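Biditgate Community Rooms: winter furnishing grant
Progress report to the Fosine Fund, Tue 9 February

The grant was for making the rooms at Biditgate warmer and more pleasant to sit in over the winter. Work began in October and most of it is finished. Spending to date is £2299.

The front room has been painted in a warm off-white. It needed a third coat over the old green by the radiator, so the paint line went over budget. Lined curtains from Kobori are up at both windows. They came 2 cm short and were let down by hand, which the supplier has refunded in part.

The Zustum lamps have replaced the ceiling strips in the reading corner. People now stay there after dark, and we have moved the bookcase to make room for another armchair.

Table linen and small items were bought for the dining end.
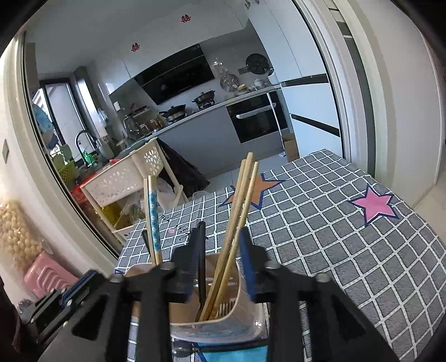
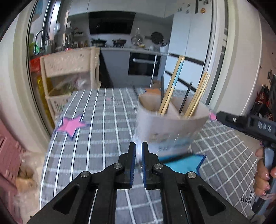
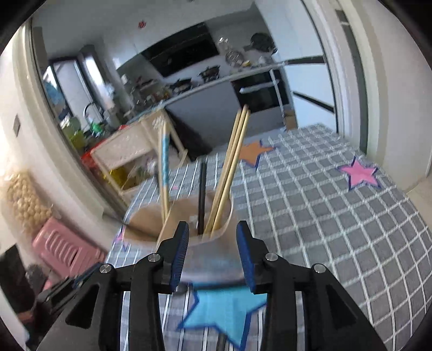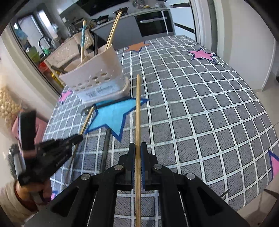 Dining end, checked cloth with stars.

The hallway is behind. The coat hooks are fixed but the bench was delivered in the wrong finish and has gone back. A replacement is promised in four weeks. We have held back £600 for it and will not pay until it has been checked.

Two changes to the plan need your agreement. We would like to drop the large rug, as the one we tried curled at the corners and was a trip risk, and put the money towards cushions and a noticeboard. We would also like to keep the old mirror, which only needs a new frame.

Still to do:
Hallway bench
Draught strip on the back door
Second pair of curtains for the office
Touching up the skirting

Receipts are attached. The curtain refund will show in the next set of figures.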